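Flarkham Capture Tools, Set-up Guide
4. Checking the views and aligning the streams

Revision 2024-01-15. Applies to Cedis 126 and later.

Complete section 3 (mounting the marker plates) before you start. Each session records three streams: head, left gripper and right gripper. The alignment tool, Beddoe, rejects a session if any stream is missing.

1. Connect both gripper cables and start Cedis. Wait until all three streams show as READY.

2. Set the exposure on each gripper camera to Fixed. Do not use Auto. A pale tabletop makes Auto darken the finger pads, and the jaw-width estimate drifts.

3. Open the jaws fully and hold each gripper over a clear part of the table. Both fingertips must be in view, with bare surface between them.

4. Select Calibrate > Open Width. Hold still until the counter reaches 100 frames.

5. Check the head view. Both marker plates and the full working area must be visible with the operator seated.
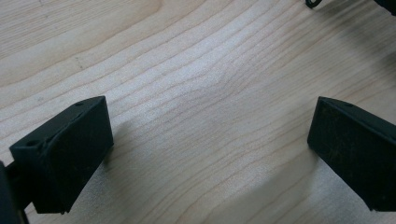
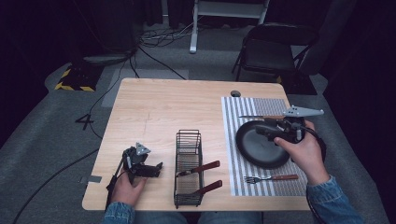
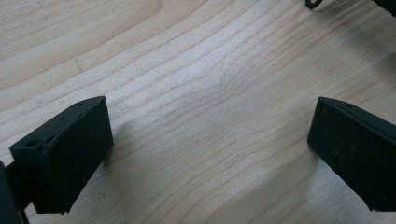 Figure 4-1. Gripper view, jaws apart (first and third); head view with a place setting and utensil caddy (second).

Note: Shadows from the fingers on the table do not affect the open-width value. Dust and scuffs on the pads are also acceptable unless the tool reports LOW CONTRAST.

6. Run Beddoe on a test recording of at least 200 frames. The tool matches the gripper streams to the head stream by timestamp, then solves the pose of each marker plate.

7. Open the report. If the line "plates solved" is below 151, move the head camera and repeat from step 5.

8. Save the result as the session profile. Bandance loads this profile when it builds the training set.

CAUTION: Keep cables clear of the marker plates. A cable across a plate can produce a valid but wrong pose, and Beddoe does not flag it.

CAUTION: Do not swap the left and right grippers after step 4. The open-width values are stored per device. If the grippers are swapped, delete the profile and start again.

For error codes, see section 9. For replaying a session on the arm controller, see section 6.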